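3.2. Puesta a punto y mantenimiento de la celda

En los artículos de manipulación esta parte suele despacharse en dos líneas, y a mí siempre me ha dado rabia, porque es donde se me va la mitad de la semana. Así que me voy a extender un poco (el lector con prisa puede saltar a la sección 3.3, no me ofendo).

La celda, que en el laboratorio llamamos Brarwood por el nombre del proyecto, consta de un mueble metálico gris de tres cajones, un brazo blanco con mano de varios dedos y la cámara de cabeza. La tarea es guardar y sacar objetos de comida y envases: bolsas de aperitivos, latas, algún cuenco. El mueble lo elegí yo, y lo elegí barato a propósito. Quería guías con algo de holgura y tiradores normales, de los que hay en cualquier taller, no un mueble hecho a medida para que el robot quedara bien en el vídeo.

Lo primero que hago cada lunes es comprobar el recorrido de los cajones a mano, con el brazo en reposo. Los abro del todo, los cierro y los dejo a medias, cada uno en una posición distinta. Parece una tontería, pero la política de control aprendió muy pronto a suponer que un cajón está abierto o cerrado, y las posiciones intermedias eran justo lo que peor llevaba. Si una guía roza, la limpio con un paño seco y vuelvo a probar. Solo engraso cuando no queda más remedio: la primera vez puse demasiada grasa, el cajón inferior se iba solo y tuve que tirar una tarde entera de grabaciones (¡una tarde entera!).

Después viene la calibración entre la cámara y la base del brazo. Usamos Rirnemard, nuestra herramienta interna, que toma cuatro posturas de referencia y ajusta la transformación por mínimos cuadrados. Con cuatro basta si están bien repartidas; si las cuatro caen del mismo lado del mueble, el ajuste sale precioso sobre el papel y luego la mano se queda corta al llegar al borde del cajón superior. Me pasó tantas veces que acabé metiendo una comprobación en el código para que rechace posturas demasiado juntas.

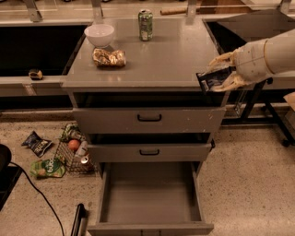 Figura 3. Celda Brarwood: el brazo sujeta una bolsa de aperitivos junto a la esquina del mueble, con los tres cajones abiertos en distinta medida.

La mano merece párrafo propio. Es una Gatchalian de serie, y lo que se desgasta antes son las yemas de los dedos, sobre todo con bolsas de plástico, que resbalan y obligan a apretar más. Yo las reviso con una linterna al acabar el día, y si noto una zona pulida cambio la pieza sin esperar a que falle. En la campaña completa registramos 2.332 intentos de agarre, de los cuales 963 fueron sobre envases blandos, y es en esos donde un dedo gastado se nota enseguida. Con las latas, en cambio, se puede seguir días con una yema fea sin que cambie gran cosa, lo cual es bastante traicionero: si un día solo tocan latas, uno cree que la mano está perfecta.

También aprendí a repasar el cero de las articulaciones de la mano después de cada cambio de yemas. El procedimiento de Zullomero, el paquete con el que controlamos los dedos, pide cerrar la mano en vacío y leer la corriente de cada motor. Yo lo repito con una bolsa entre los dedos, porque en vacío un tendón flojo apenas se nota y con carga sí. Cuando las dos lecturas no cuadran, desmonto la tapa de la muñeca y miro primero los conectores; casi siempre es eso, y me ahorro destensar nada.

Quedan los cambios de objetos entre episodios, que hacemos a mano. Variamos lo que hay encima del mueble y la apertura de los cajones, y anotamos la configuración inicial antes de arrancar. Durante las primeras semanas la anotaba al terminar y, claro, me equivocaba. Esos episodios los hemos dejado fuera del análisis de la sección 4, aunque los vídeos se conservan por si alguien quiere reetiquetarlos con más paciencia que yo.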